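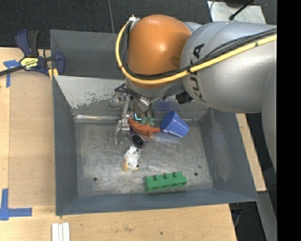 Trendwood Fiber Survey
Data card, version 2

Contents
1,436 rows, one per garment, taken from care labels and shop listings. Each row has the label text, the fiber percentages, the country given on the label and the price in US dollars.

Where it came from
Listings were collected in July from Cosia, Te Moana and Eresmont. Repeat listings of the same style in another color were dropped.

What it can't tell you
Labels say what the maker claims. No fabric was tested. We sent 12 sellers a question about "recycled" content and got 2 answers, neither with paperwork – so treat the recycled column as advertising. "Bamboo" is kept as printed, though it is mostly viscose by another name.

Known problems
In 70 rows the percentages don't add up to 100. We left them alone. Lining and shell are mixed together in the Eresmont rows.

Please don't use this to rank brands. Three shops are a poor stand-in for a whole trade, and we doubt the prices held past the summer sales.

Last changed
February 16, 2026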